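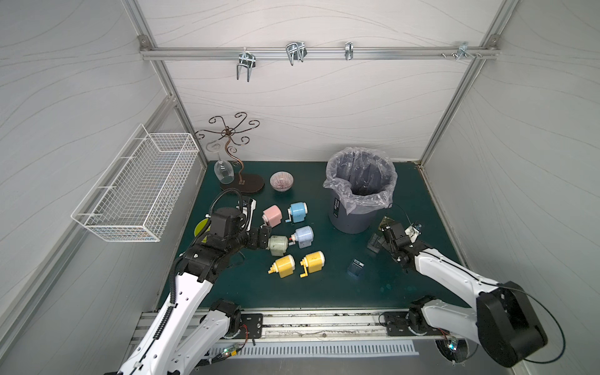 Page last changed: 7 Jul 2021

How to clean and sort hand-crank pencil sharpeners

Hand-crank sharpeners stop cutting well when the blade packs up with wax and graphite. Cleaning them takes a few minutes each. Clear a table and do the whole group at once, with a lined trash bin at the back where you can reach it. Mine stands behind the sharpeners, next to a hook rail and a wire basket that I leave empty until the end.

1. Set all the sharpeners out together. If you have two in the same color, as I do with the yellow ones, put a bit of tape on one so the parts don't get swapped.

2. Take off the shavings drawer or cover and empty it into the bin. Tap the body against the inside of the bag.

3. Pull out the cutter if yours comes out. On some models it turns and slides free, on others it is fixed. Don't force it.

4. Brush the blade with a dry toothbrush, working along the grooves. For colored pencil wax, sharpen a plain graphite pencil 2 or 3 times and brush again.

5. Put it back together and turn the crank 10 times with nothing in it. It should run smoothly.
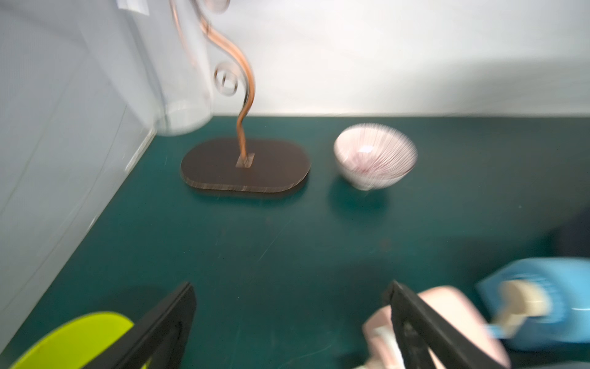 Small parts are what go missing, so decide where they will sit before you start. A saucer or a lidded box works. I tend to lay a part on top of the sharpener I am working on, like the cream-colored piece resting on the light blue object, and that is fine for a minute or two. Keep other things back from the work - the stand with the wavy copper-colored rod gets the back left of my table, and the big glass jar goes against the wall.

Questions about a certain model can go to Pylyp Lytvynenko at the Pimlow supply desk.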